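Mondholm Bin Demonstrations
Data card, version 2
Last update: November 4, 2024

Summary

Mondholm is a set of demonstrations in which a person moves a robot arm by remote control and takes small objects out of a bin, one after another. It was recorded by the Fairweather group for training policies that learn from human examples. The release has 76 episodes. Of these, 36 were made with the older control mapping and the rest with the newer one. We keep both kinds in one release, and each episode has a field which tells the mapping.

This card describes what is inside, how the recordings were made and what we think you should be careful about. If something in the card does not agree with the files, please trust the files and write to us.

What the operator does

At the start of an episode the objects lie in the lower part of the bin in free order. The operator looks at the bin directly, not through a screen, and drives the gripper with a handheld device. The task is to grasp one object, lift it above the wall, carry it to the drop area and open the gripper. Then the arm goes back and the next object is chosen. The operator chooses the order. We did not give any rule for this, and you will find that different operators have different habits. Some begin with the easy objects in the middle, others clear one side first.

An episode ends when the operator presses the stop key, or when the time limit is reached. Objects that remain in the bin at that moment are listed in the field "left_over". An episode with left-over objects is not marked as failed.

The objects were selected to be different in shape and stiffness. Thin things such as paintbrushes and a toothbrush are hard when they lie close to a wall. A small rubber duck is soft and forgives a bad grasp. The clear cylindrical container is difficult for depth cameras, and we included it on purpose.
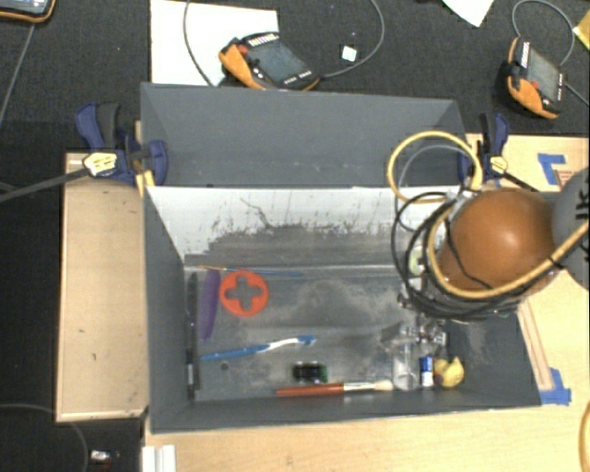

Recording setup

The bin is held with clamps so that it does not move when the gripper pushes against a wall. In version 1 it was only placed on the table, and it moved a little during long sessions. Those episodes are not included anymore. The white inner wall slopes toward the floor and its paint is badly worn. We decided not to repaint it between sessions, so the appearance stays consistent inside this release, but a model trained only on this bin may learn the scratches.

One fixed camera gives the overview. Its position was checked before each session against a reference picture. The arm and its cables often cover the right part of the bin in this view, and for some grasps the object is not visible at all at the moment of closing. The robot state is recorded together with the video and should be used for these moments.

Contents of one episode

video: overview camera, color
state: joint positions, gripper opening, time stamp
command: what the operator sent, before any filtering
mapping: "old" or "new"
operator: a number, no names are stored
left_over: list of object labels, can be empty
notes: free text from the operator, mostly short

The field "command" is raw. If you want the motion which the arm really followed, take "state". The two are different when the operator moves fast, and the difference is bigger with the old mapping.

Recommended split

We use 34 of the new-mapping episodes for training and leave the remaining ones for testing. The list is in the file splits.txt. The old-mapping episodes are not in this split — we add them only for pretraining. If you make your own split, please do it by episode and never by single grasps. Grasps from the same episode share the same arrangement of objects, and the result will look better than it is.

Known problems

Time stamps of video and state can differ by 2 frames at the beginning of an episode. The script align.py corrects this.

In several episodes the operator makes a grasp, loses the object and tries again. We did not cut these parts. They are useful for learning recovery, but if you need only clean grasps you have to filter them yourself with the gripper opening.

The object labels were written by hand and the two brushes were sometimes mixed up. We repaired the cases we found in May.

Related sets

Bitero uses the same file layout with hand-guided motion, where the person holds the arm directly. Brultetti has the same kind of task on an open table without walls. The loader in this folder can read all three sets.

Use and contact

Free for research and teaching. For other use please ask first. Questions and corrections can be sent through the issue page of the project.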